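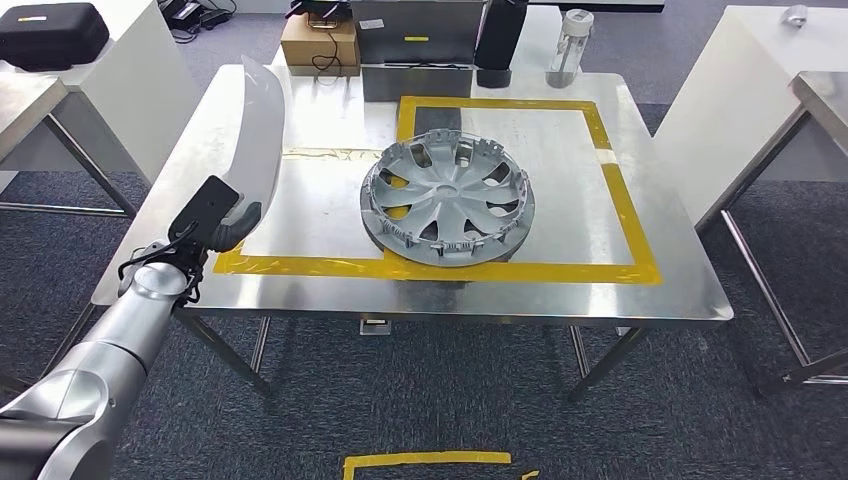

Araba Wumbei wrote to ask how long a robot demonstration ought to run when half the room has never stood near a robot arm before, and whether she should let people hand it things. Those are both good questions, Araba, and they got me thinking that I should finally write down how we do our open day at Rorisham, from the first strip of tape to the last visitor out the door. We had 69 people through in March, which is a lot for our room, and I learned plenty that I wish I had known going in!

Pick one part and one job

It's very tempting to show everything the robot can do. Please don't! Choose one ordinary part that people will recognize from across the room and give the robot one job with it. We used a hubcap, and I would use one again in a heartbeat. Kids know what it is, car people have opinions about it, and it's big enough that the folks in the back can follow along. The job was to pick it up and put it back down inside a taped area on the table.

Try the part out the day before, under the same lights you'll have when the visitors come. A shiny part on a shiny steel table can throw off the cameras in the afternoon even when the morning went beautifully. We closed the blinds on the window side and that took care of most of it.

Lay your tape

Yellow tape is your best friend here. You'll want it in two places.

On the table, mark out the work area as a plain rectangle. Make it generous, because a tight one only gives everybody something to fret over. Press the tape down well with your thumb, especially the corners, and pull up any strip that wrinkles if you have the time.

On the floor, mark where the robot belongs and then, well outside that, where the visitors stand. For the visitor line, stretch the arm out as far as it goes (slowly, with your hand on the stop button), note how far it reached, and add two good steps. Carpet takes tape better than you might think, although you should vacuum first or it will be curling by lunch.

Walk through the talk

I do it in this order, and you're welcome to borrow it:

1. Say hello and point out the visitor line and the stop button. Tell people who will be holding the button.
2. Pass a spare part around, so everyone has felt the weight of it.
3. Run the job once in silence. I know this feels strange, but let them watch.
4. Run it again and talk through it this time.
5. Take questions with the arms parked and the motors off.

The whole thing takes us 7 minutes before questions, and Araba, that's my answer to you. Past that the little ones start leaning over the tape. As for handing things to the robot, we don't do it on open days. Visitors set the part on the table while the arms are parked, step back behind the line, and then we start. They enjoy it every bit as much.
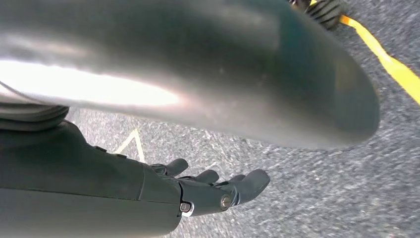
Can visitors touch the robot's hand?

Only after the motors are switched off and the person with the stop button has said so out loud. We then let people come up a few at a time, and we ask them to leave the finger joints alone, as those pinch even when the power is off.

When it drops something

It will, sooner or later. Jaxon Doucette was running our second session when the part slid off the table and rolled clear to the coat rack, and he got the warmest applause of the day. Stop the arm, walk around to the safe side, pick up the part, and tell people what you think went wrong. If you don't know, say so and start over. Keep a second part handy in case the clips on the first one snap.

Packing up

Park the arms, shut down, and coil the cables before you touch the tape, so that nobody is kneeling on the floor beside a live machine. Peel carpet tape slowly and at a low angle. Thảo Chu at Gredgate leaves hers down from one open day to the next, and she tells me it comes up in a hundred gummy pieces — so take yours up the same evening, even if you're tired and there's still pie in the break room.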